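Urnix Tourer 2 Sidecar Kit: 18 Months On

I never planned to own a sidecar. My middle-aged roadster twin was perfectly happy on two wheels, and so was I, until we got a dog who howled every time I wheeled the bike out of the garage. A friend in Ondville had bolted an Urnix kit to his old tourer, I had one ride around the block in the chair, and that was pretty much it. I ordered mine in June.

The kit comes in two crates. You get the tub (fiberglass, and nicely finished inside as well as out), a tubular steel chassis with a swingarm wheel, the subframe for your particular bike, and a bag of hardware with everything labeled. Labeled! I've put together bookshelves that were worse organized than this thing. The manual is clear too, apart from the wiring page, where the turn signal colors don't match the loom. I emailed and got a corrected page from Leena Vainio the next morning.

Fitting took me 3 weekends, and a lot of that was me fussing over toe-in and lean-out with a couple of straight boards and a tape measure. Get those right and it's a joy. Get them wrong, as I did the first time, and the bike pulls to the right like a shopping cart. If you don't fancy doing it yourself, Grube will fit and align the whole lot, and they know these kits well. 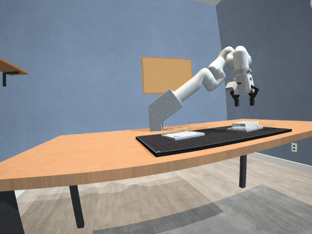 White robot arm mounted at the back of a wooden table.

So how does it drive? And it is driving, more or less, since countersteering is gone and you're hauling the bars around instead. Right turns need respect with an empty chair. I carried 200 pounds of sandbags while I learned, in a big empty parking lot, and I'd tell anyone to do the same. Left turns are a riot. The leading-link front end costs extra and I'd pay for it again tomorrow, because it takes so much of the weight out of the steering that I can do a full day on back roads and still lift my arms at dinner.

The chair itself is roomy, with a proper padded seat, a lockable trunk behind it and a windshield that folds forward on two hinges. My dog loves it. My wife loves it too, though she'd like a better heater than "a blanket."

Gripes? A few. The tonneau snaps were stiff as anything for the first winter. The sidecar brake needs bleeding more often than the bike's own, and the bleed nipple faces the wrong way for my wrench. Fuel economy has taken a knock, and the rear tire squares off quickly. I swapped the stock chair shock for a Flitelum adjustable and the ride over broken pavement is so much calmer now.

I still grin every time I pull out of the driveway, and kids wave at us from school buses! If you've been thinking about a third wheel, try to get a ride in one of these first. Just leave your checkbook at home.

Posted by Gonçalo Seixas, 03/12/2024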